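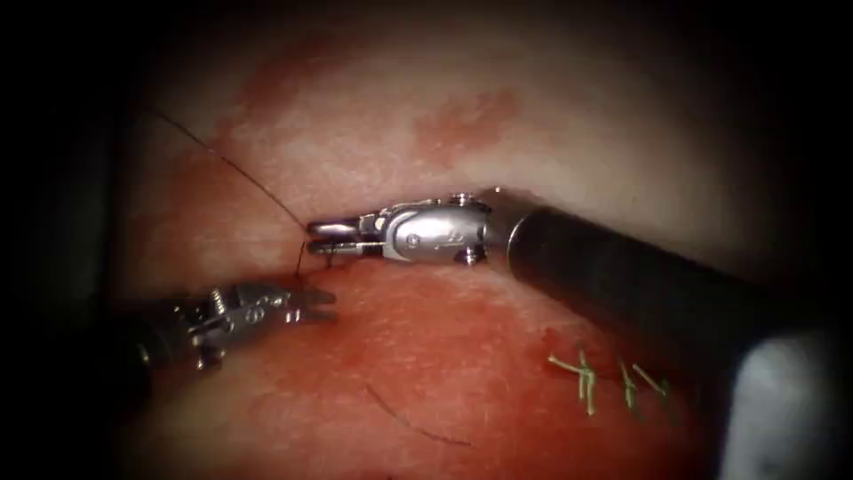 What decides whether a row of stitches is evenly spaced? Mostly the distance between one entry point and the next, judged before the needle goes in, and to a lesser degree how much the tissue shifts when the previous stitch is pulled tight.

### 4.2 Spacing and settling of stitches in soft tissue

The Urnudberg set contains 200 rows of stitches. Of these, 13 were left out of the analysis: the tissue tore at one or more entry points and the torn holes could not be given a single centre. The remaining rows contain 3620 stitches. Figure 4 belongs to the early part of a row. Three stitches are complete, on the lower right part of the tissue, and the free thread comes in from the upper left, curving gently downward and to the right. The dark thread is easy to follow against the pale surface, which helps when entry points have to be marked on a still.

Spacing was taken as the straight distance between neighbouring entry points, measured along the surface. We did not use the distance between the visible lengths of thread. Those lengths lie at slightly different angles, and a stitch that slants will look closer to its neighbour at one end than at the other. Exit points were recorded in the same way and are treated in Section 4.3.

Each spacing was measured twice, once just after the stitch was tightened and once after the whole row was finished. The difference between the two values is called settling here. It is positive where the entry points have moved apart and negative where they have drawn together. Settling was nearly always negative in the first part of a row and became smaller towards the end. This is what one would expect if each new stitch takes up a little slack from those before it, though the present measurements cannot separate that effect from slow creep in the tissue itself. The last stitch in a row has no later neighbour to disturb it and was left out of the settling totals.

Unevenness was summarised with the Serkimer index, computed for each row as the spread of its spacings divided by their mean. A row with identical spacings scores zero. The index takes no account of order, so a row that widens steadily from one end to the other can score the same as a row in which wide and narrow gaps alternate. The two cases matter differently when a wound has to be closed -- a single wide gap may leak, while a slow drift may not -- and we therefore report the largest spacing in each row beside the index.

Two sources of error need to be mentioned. The first is the surface. Moist tissue reflects light, and a bright patch close to an entry point can hide its rim. Where the rim was hidden on one side, the centre was estimated from the part that could be seen, and the stitch was flagged. The second is thread tension. Thread from a single Fokik batch was used throughout, so differences in stiffness between threads should be small, but the pull applied to each stitch was not measured. A tightly pulled stitch gathers the tissue beneath it and shortens the spacing on both sides. Some of the variation assigned to placement in Table 2 may for this reason belong to tightening.

To check the marking, 2000 spacings were drawn at random and marked again with the first set of marks hidden. Agreement was good for unflagged stitches and noticeably poorer for flagged ones. Leaving out the flagged stitches changed the order of only a few rows on the index, and we have kept them in the main results.

The edge of each tissue sheet was held in a Þorgeirsson frame, and rows that ran close to the frame settled less than rows placed near the middle. Distance from the held edge is included as a term in the model described in Section 4.4.

**Figure 4.** Early part of a row, with three completed stitches at lower right and free thread at upper left.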